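We use cookies to remember your preferences and see which pages get read. By continuing to browse you agree to this. Accept | Settings

Posted in October by the Urow Home Pages desk

Keeping fight gear from stinking up the house

I've been going to a grappling and kickboxing gym over in Herkville for a few years now, and my laundry room has never been the same. If you train, or you live with somebody who trains, you already know the smell I mean. It gets into the car, then the hallway, then somehow the couch. I've tried a lot of things and most of them were a waste of money, so these are the ones I still do.

Start with gloves. Wipe the insides with a rag dampened with half white vinegar and half water, then prop them wide open in front of a fan. I stuff mine with crumpled newspaper for the first hour, pull it out, and let the fan do the rest. Don't put them on a heater! I cracked a perfectly good pair that way and I'm still mad about it.

Hand wraps go in a mesh bag, always, and close the Velcro first or it'll chew up everything else in the load. I own way too many pairs, and I roll them while I'm watching the Tuesday night prelims — it's about the only chore I look forward to. 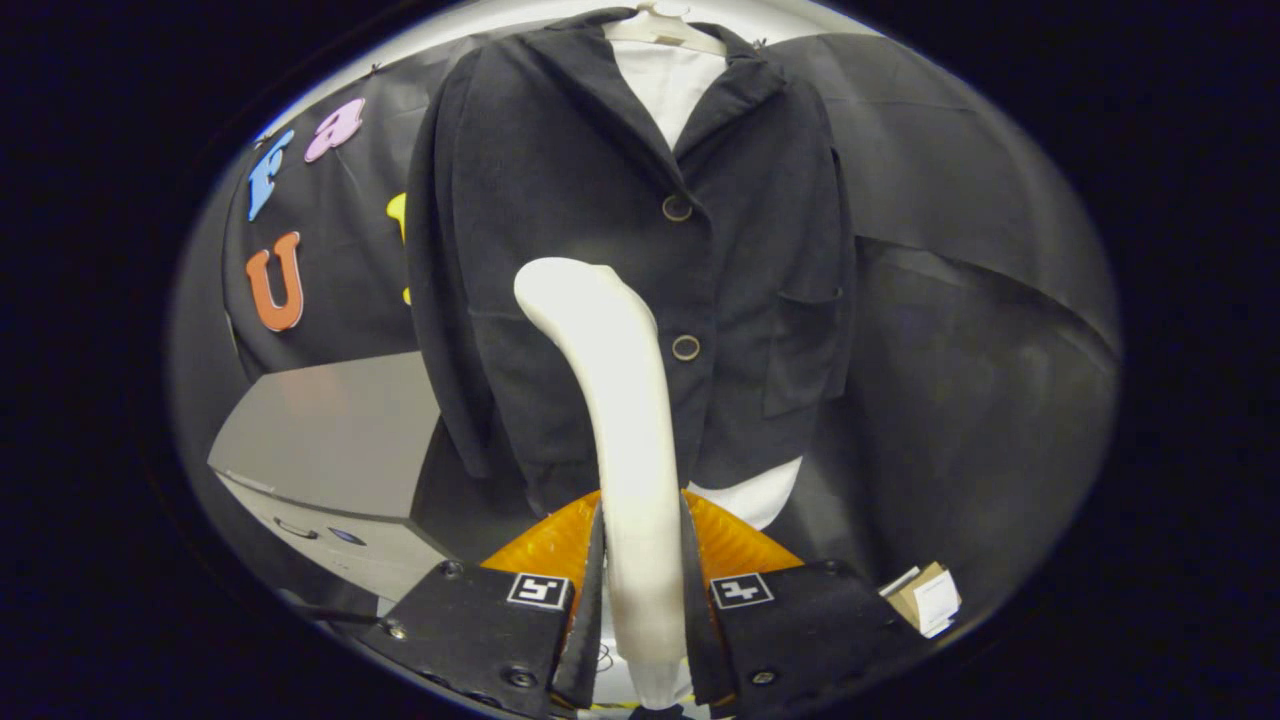
Rash guards and shorts want cold water and no fabric softener. Softener leaves a film on stretchy fabric and the smell just moves in underneath it. I turn everything inside out, soak it for 20 minutes in a sink of cold water with a cup of vinegar, then run a normal wash with a bit less detergent than the cap tells you. Hang it all up after. The dryer kills the elastic.

Shin guards are the worst, I won't lie. Mine have a foam core that doesn't come out, so I wipe them down with mild dish soap and a soft brush, wipe again with plain water, and stand them up overnight with the straps undone. If yours have a removable sleeve, lucky you, wash the sleeve with the wraps.

Mouthguards get cool water and a toothbrush right after class, and go back in the case only when they're dry. Hot water will warp the fit (ask me how I know).

Then there's the bag itself. I was all set to spend 28 dollars on a deodorizer thing, and a sock full of baking soda did the job fine. Empty the bag the minute you get home, even if you're wiped out, and leave it unzipped on the porch. I change the baking soda every month or so, whenever it starts to clump.

For blood on a white gi, use cold water and hydrogen peroxide, dabbed on before it sets, and try a hidden seam first.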